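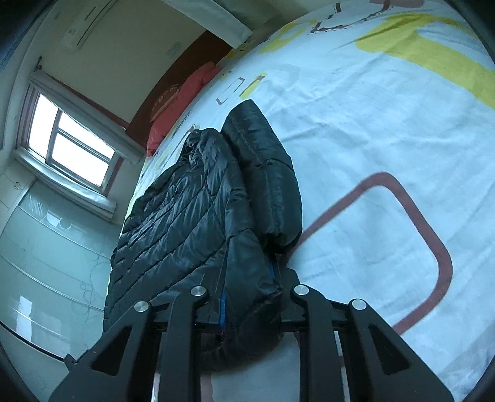

Week 2, ceasefires + buffer zones. 16/09/2021

Reading was the first half of the Zadier chapter. If you haven't done it do it before seminar, the map on the last page is the important bit.

**Terms (people mix these up)**

- Truce: short, local, often just verbal. Can be a few hours to move wounded.
- Ceasefire: wider, usually written, usually names a start time. Doesn't settle anything.
- Armistice: ends the fighting formally, war may still be legally open
- Peace treaty: ends the war. Plenty of wars never get one

Exam graders care about the middle two.

**Case: the Zadier line**

Fighting stops in January after the second round of talks at Hviid. Text is very short, 17 articles, and only four deal with the actual line. Rest is prisoners, bridges, fishing.

Line follows the river Ello most of the way. Problem = river moves. Spring floods shifted the bank and both sides claimed the new gravel. The text says "the river" and never says which bank or what year's map.

Buffer zone 400 meters each side. No heavy weapons, no permanant posts. Farmers allowed in by daylight with a pass.

Observers: 59 at the start, unarmed, split between Hviid and Clokero. 256 complaints logged in the first year. Most were small:
- shots in the air at weddings
- cattle over the line
- a watchtower that one side called a grain store

Only a handful went up to the joint commission. The rest got settled by local officers over the phone. The phone line isn't in the agreement at all, it was set up later.

**What counts as a violation?**

Three tests used in the observer reports, check the order:
1. Did it cross the line or enter the zone
2. Was it ordered or was it one soldier
3. did the other side answer

Number 2 is nearly always the argument. Each side says "rogue unit" about its own people and "deliberate" about the other. Observers could only write down what they saw or heard themselves, so night incidents mostly went in as "unconfirmed". Careful when you use the tables, unconfirmed does not mean it didnt happen.

**Reporting side**

Military statements come out first, observers days later. Compare the wording: "responded to fire" vs "opened fire". Same night, same village. Look for who gets named as the source and how far down the story it is.

**For seminar**

- One page on article 6 (the river one). Rewrite it so it survives a flood.
- Bring the Clokero complaint table, printed. Columns on the web version are swapped
- Read up to the prisoner exchange, skip the appendix

Next week: how observers get pulled out, and who decides.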